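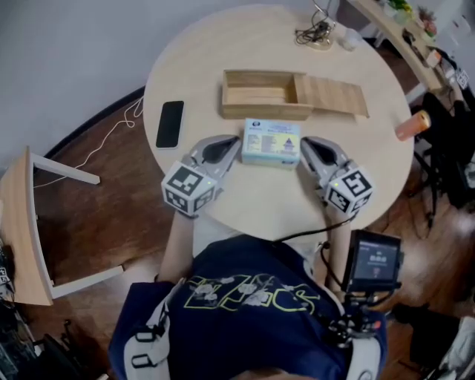 3/5/20. Puesto Balaskas, mesa redonda. Pérdida de seguimiento en la pinza derecha.

Tarea: meter la caja pequeña azul claro en la caja de madera de tapa corredera y cerrar. Serie prevista de 60 repeticiones, parada en la 4.

**Síntoma.** La pose del cubo derecho salta de golpe y vuelve a su sitio en unos pocos cuadros. El izquierdo, estable. El piloto verde sigue encendido durante el salto, así que no sirve como indicación de que la pose sea válida. En el registro aparece el código 824 (marcador perdido), siempre en el lado derecho.

**Comprobado**

- Calibración repetida: sin cambios.
- Pinzas intercambiadas de mano: el fallo se queda a la derecha. Descartado el cubo.
- Cable derecho, el negro que baja cruzando el pecho: con el antebrazo extendido se tensa y tira del conector. Moviéndolo a mano se reproduce el salto.
- Software Plekwood, compilación 2361. La anterior, de enero, hace lo mismo.

**Seguridad.** Al reproducir las tomas en el brazo de Zurska, el salto se convirtió en una consigna de posición real. El brazo arrancó hacia la tapa y saltó el límite de par. Sin daños. El filtro de velocidad estaba desactivado desde las pruebas de Brornevby y no constaba en ninguna hoja.

**Medidas**

- Tomas 1 a 4 marcadas como no válidas. No reproducir.
- Filtro activado por defecto; para quitarlo, anotarlo aquí.
- Alivio de tracción en el arnés, a la altura del hombro, y cable más largo.
- Que el piloto se apague con el 824. Pedido, sin fecha.

Pendiente: repetir el tirón con el cable nuevo antes de reanudar la serie. Queda por ver si el conector ha cogido holgura; si la tiene, se cambia también.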